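Workshop tips: when the robot hand won't let go

We use a two-handed Umon for card sorting. In July the right hand closed on a divider and kept squeezing until the cardboard folded. The stop button cut the motion, but the fingers stayed shut. It took almost 20 minutes to get the tray back, and most of that was our own fault.

Check the cables first. Ours shared the table with the tray, and one loop had worked its way under a wrist. Keep slack cords to one side and tape down any that have to cross.

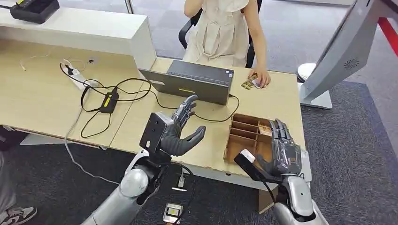

Sorting cards into a cardboard tray, laptop and power strip on the same desk.

If a hand locks up, don't pull on the fingers. Press stop, wait for the status light to go steady, then use the release in the Wameck menu. Pulling stripped a small gear on ours and the hand was out of use for 9 days.

Hand over cards from the far side of the desk and hold them by the end. Tie back long sleeves and take off bracelets.

Set the grip limit low for cardboard. We had left it where it was for plastic bins. Write the setting on tape and stick it to the laptop lid.

Bent dividers can be flattened under a heavy book overnight. Replace any that are torn, as the fingers catch on the loose edge.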